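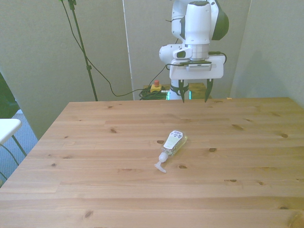 Page last changed: 2019-06-20, W. Hagedorn

Runutow notebook -- pump bottle, lying down

Back on the bottle task. Start pose for all of these: arm up behind the far side of the table, fingers open and well apart, pointing straight down. Bottle on its side near the middle, pump end toward the front left. Nothing else to pick up on the table, so the policy can't grab the wrong thing for once.

Goal today: 60 demos of pick up lying bottle, stand it upright, let go. Same wording for the instruction every time, please. Last batch had "set up the bottle", "stand bottle", and "put the bottle upright" mixed in the same folder and Helmut had to go back through and fix the text by hand.

Count in the set before today: 3069 episodes, all objects. Bottles are thin in there and nearly all of those start upright.

Notes as I go --

Clear plastic is a pain. From the side camera the outline goes soft against the pale wood, the label is what you really see. Tried turning the label under for a few, then I kept loosing the body myself on the monitor. Kept those anyway but tagged them label_down. Helmut can decide.

Grasp on the body, below the shoulder. Not on the pump head. If you close on the pump it swivels, the bottle follows late, and then the placement looks like a mistake even when it lands ok. Two of mine did this, both thrown out.

Wrist needs a lot of turn when the pump points straight at the arm. Ran into the joint limit, backed off, came in from the other side. Ugly but valid. Don't delete demos for being ugly, only for failing. We agreed on that in January and I still see people doing it.

Pauses: trim script from Vastine cuts anything still at the start, but it doesnt touch the middle. So if you stop to think over the bottle, that goes in the data. Think before you press record.

Rotation between episodes: I go by the knots in the planks. Big dark one near the front left is my outer limit, past that the reach gets bad. Move the bottle a hand's width, turn it a bit, go. Try to not always have the pump facing front left, which is what my hand does by itself. Checked the first hour and the angles were all bunched up. Spread them out after that.

Light was even all morning. Blinds down, leave them.

Cable off the wrist: check it before you home the arm. It hung up once on the way back, I hit stop, no damage, that episode is marked bad.

Got through the 60. Upload to Cludside started before lunch, stuck, restarted it, went through the second time. Folder is hinrichs_bottle_side, metadata file is in there too, still missing the operator field for the last part. Will fill in.

To do
-- Helmut Petersen: look at label_down ones, keep or drop
-- me: operator field
-- same task with the bottle nearly empty, it tips differently when it comes up
-- ask for a second bottle with another label, otherwise it just learns this one
-- replay a few on the arm before anybody trains on them, esp. the wrist turn ones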